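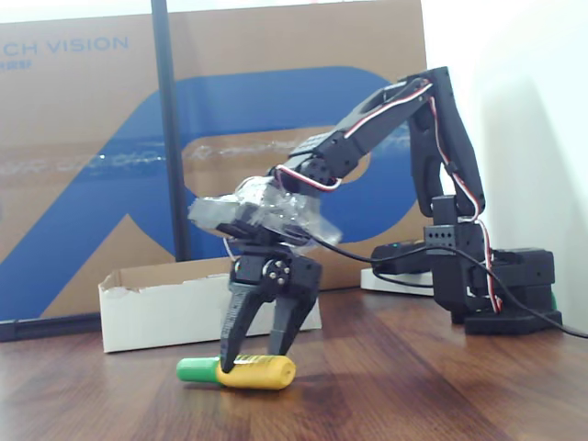 The Munlow study had a database of 3000 patients, and one of them was pregnant and male. I found him in April. By then he had been pregnant for 2 years.

I was the data manager, so it was my job to send a query to the clinic that had entered him. The clinic was in Homisstead. I wrote, politely, "Please confirm sex or pregnancy status." The answer came back the next morning: "Confirmed."

I asked which one. They said both were confirmed, and would I please close the query, as open queries were counted against them.

I took it upstairs to the sponsor, Dimitrov, where a woman with three monitors told me the record had already been reviewed. Reviewed and locked. To unlock it I would need a form, and the form asked for the patient's due date.

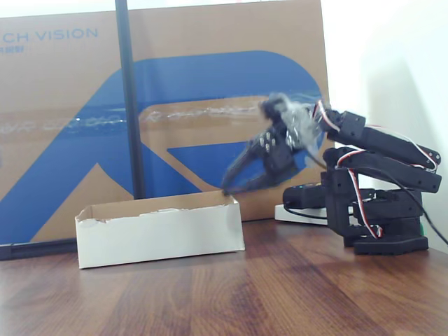
I left that field blank. The form came back. I typed "not applicable" and the system, which was called Fatow and had cost more than the building, told me that a date could not be not applicable. So I gave him a date. I picked the first of June, because it sounded like a nice time to have a baby.

Fatow was delighted. It thanked me, unlocked nothing, and scheduled a follow-up visit for the infant.

For a while I let it go. I had other patients – a woman nine feet tall, a man who had died and then complained of a mild headache. But I kept an eye on Homisstead. 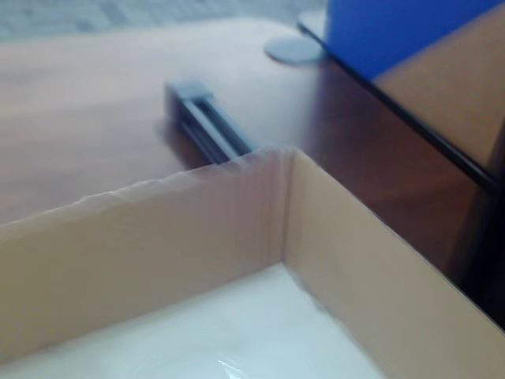
On the second of June a new entry appeared. Six pounds, eleven ounces, no complications. I read it twice and sent a query asking them to confirm the weight.

"Confirmed," they wrote. Then, a minute later, "Thank you for asking. Everyone is doing fine."

I closed the query.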